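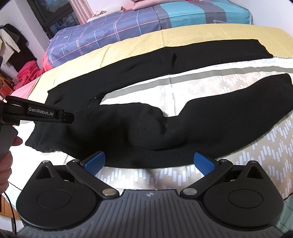
How to fold and staple a mini comic at home

I finished my newest mini, Skender, at my kitchen table, and a few of you wrote to ask how I put it together. So let's do it! This is for a 40 page book at half letter size, black and white inside with a color cover.

Getting your pages in order

Your page count has to divide by four. Mine is ten sheets plus the cover, printed on both sides. Before you print the whole thing, fold up scrap paper, number every page in pencil, then take it apart and copy the layout. I skipped this on Brorneo and had two pages upside down in the middle of the big chase (I still have a stack of those, if anybody wants one).

Leave a wide inside margin. The middle pages stick out a bit once everything is folded, and word balloons near the outside edge can get trimmed right off.

Printing

Set your printer to flip on the short edge. Do one test copy and read it all the way through, out loud if you can stand it. I use plain copy paper for the insides and a 90 lb cover stock. The copy shop in Linham will run the cover for you if your printer jams on heavy paper like mine does.

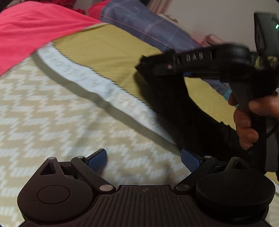

At home, May 4, 2025

Folding and stapling

Fold the sheets in small bunches, three or four at a time, and press down the crease with a bone folder or the back of a spoon. Then nest them all inside the cover and tap the spine on the table until it lines up.

You need a long reach stapler for this part. Put in 2 staples from the outside, each a couple of inches from the end – go slow and check that the legs close flat in the center spread.

Trimming

Metal ruler, fresh blade, lots of light passes. I did 74 copies for the August zine fair and went through most of a pack of blades, so buy extra. Stack the finished books under something heavy overnight. Mine went under my Ķēniņš hardcovers – good and flat by breakfast!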